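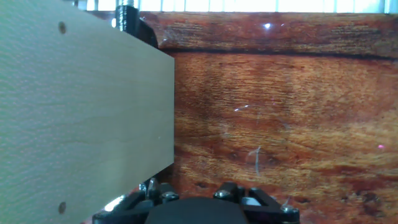
January 11, 2021

Bestbridge visit, notes for me and for whoever runs the February one.

Set up before the group arrived. Margareta had the arm powered and homed by the time I got in. Ran the board task three times with no visitors present, slow speed, then once at the speed we planned to show. All fine except the second run, where the left finger touched the board early and the arm stopped on the force limit. Moved the approach point back 22 mm and left it there. Saved as a new program, did not overwrite the old one.

Group was 31 people, mostly second-year students from the Wilov course plus two of their instructors. We split them in two because they can't all see the table at once. Pongsak took the first half to the Sinder cell next door and I kept the others, then we swapped. The swap took too long. People stopped in the corridor to talk and I didn't want to herd them.

Order of my part:
Short talk, what the arm is and what it can lift.
Teaching by hand, one student moves the arm to two points and we play it back.
Board task at show speed.
Questions.

The hand teaching is what they liked. The board task got less attention than I expected. From the back they can't tell what the gripper is doing, it's black and small and the fingers close under the board edge. Teresa suggested putting the wrist camera view on the big monitor. We did that for the second half and it was much better, people watched the monitor and forgot about the arm. The view is low and close, so the board takes up a lot of it and you have to say which way is up. The two holes near the one edge help, I used them as a reference when talking. The glare on the tabletop is ugly on a big screen. Try a matte mat under the work next time, Lăcrămioara says there is a roll in stores.

Questions I want to remember:
How does it know where the board is. Answer: it doesn't, we put it in the same place every time. One student was disappointed by this. I said the camera could be used for it and that Cârstea has a version running, which is true but I haven't seen it myself.
What happens if you put your hand in. Showed the stop with a foam block. Do this earlier in the talk.
Cost. I gave the number for the arm only and should have included the gripper.
Can the printed parts break. Yes. Passed round the cracked bracket from the fall, which did not come back. If anyone has it, please return it to the drawer.

Fault in the second half: playback failed with error 207 after a student pushed the wrist past the joint limit. Cleared it from the pendant, took a couple of minutes. Margareta talked through it while I did the reset. Need a soft limit on that joint for hand teaching.

Total time on the floor was 40 minutes over plan.

To do before February
Soft limit on the wrist (me)
Mat (Lăcrămioara)
Monitor cable long enough to reach without crossing the walkway (Pongsak)
Ask Morag McIver if we can have the side room for the talk, so only the demo happens at the table
Check gripper screws, left side felt slightly loose when I wiped it down

Arm parked and powered off at the wall. Program backup is on the shared drive under visits.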